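The staff dwellings considered in this section stand on the landward side of the Endlow compound and share one water supply, one standby generator and a common perimeter wall. All were built on shallow strip footings over compacted coral fill. The section reports the condition survey and the basis on which replacement was preferred to repair.

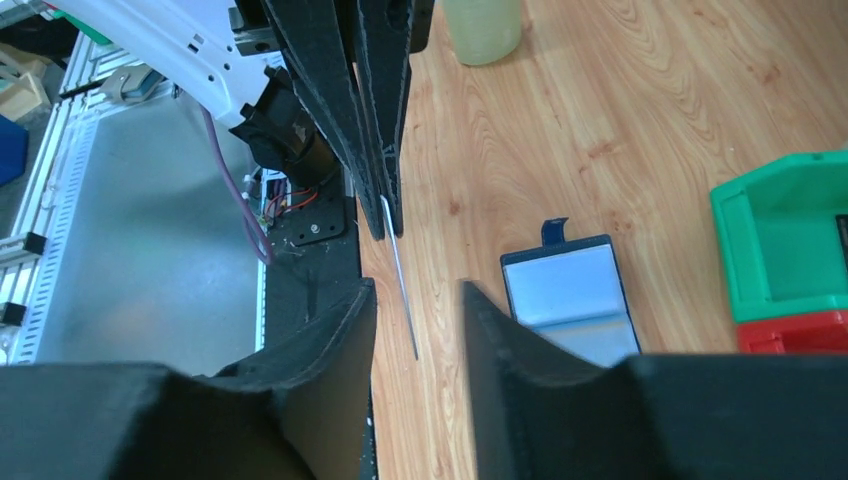
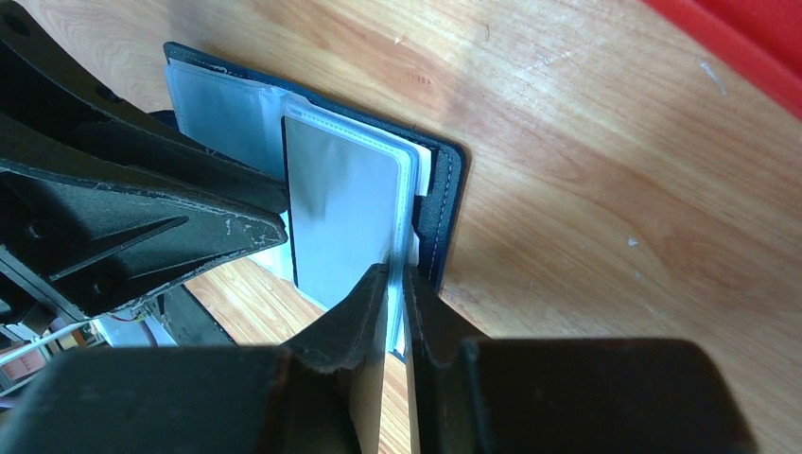
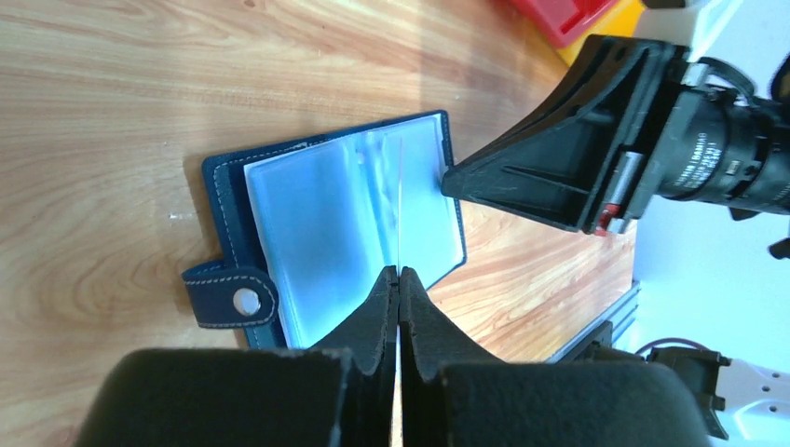 Figure 3. Two gripper fingers with a second gripper beyond (first panel); gripper holding the edge of an open card holder (second panel); navy blue card holder, open on a wooden tabletop (third panel).

## 4. Condition of the Residential Buildings

### 4.1 Survey method

The survey covered 37 rooms in the Endlow dwellings and the adjoining store. Each room was inspected for cracking, spalling, corrosion staining and moisture at the base of the walls. Cover depth was measured with an electromagnetic meter at mid-height and at the slab edge, and dust samples were drilled from the same positions for chloride testing. Where finishes could not be removed without disturbing the occupants, the room was recorded as partly inspected and left out of the comparison in Section 4.3.

Roof spaces were entered from the existing hatches. The Noltetti store has no hatch, so its roof was inspected from the eaves only and the rating given to it should be read with that limit in mind.

### 4.2 Structure and envelope

Corrosion of reinforcement was the main defect. It was most advanced in the ground beams and in the lower part of the seaward columns, where cover was commonly less than 20 mm. Earlier patch repairs had been made with a dense mortar that did not match the surrounding concrete, and new cracks had formed along the edges of several patches. This pattern is consistent with corrosion restarting next to the repaired area - a known result when chlorides are left in the parent concrete.

Wall blocks were generally sound above sill level. Below it, salt crystals had lifted the render in the laundry and in both ground-floor bathrooms. Window frames had been replaced at different times and by different methods, and the joints between frame and block were open in places. Roof sheeting was serviceable, but the fixings were badly corroded and the purlins beneath them showed section loss at the laps.

### 4.3 Repair and replacement compared

Two options were assessed. The repair option, labeled Sugawara in the project records, kept the frame and included concrete removal to behind the steel, new roof fixings and a cathodic protection system for the ground beams. The replacement option, labeled Nistum, placed new raised dwellings on the same plots, with the floor level set above the design flood height.

Both options were costed over a service period of 30 years. Repair had the lower initial cost. Its maintenance cost was higher, mainly through the power supply and monitoring needed for the cathodic system, and nearly 20 percent of the total fell in a single renewal of the anodes. Replacement required the staff to be housed elsewhere during the work, and that cost was included in full.

The comparison was most sensitive to freight. Cement, aggregate and steel would all arrive by sea under either option, but the repair work needed small deliveries spread over a long program, while the raised dwellings could be shipped as panels in fewer loads. Landing conditions at the wharf were taken from the harbor log for September and were assumed to hold for the rest of the dry season.

Floor level could not be changed under the repair option. The existing slabs lie below the design flood height, and local barriers at the doors were judged unsuitable for bedrooms. Replacement was therefore carried forward to the site planning study, with the Noltetti store retained for materials until the last dwelling is handed over.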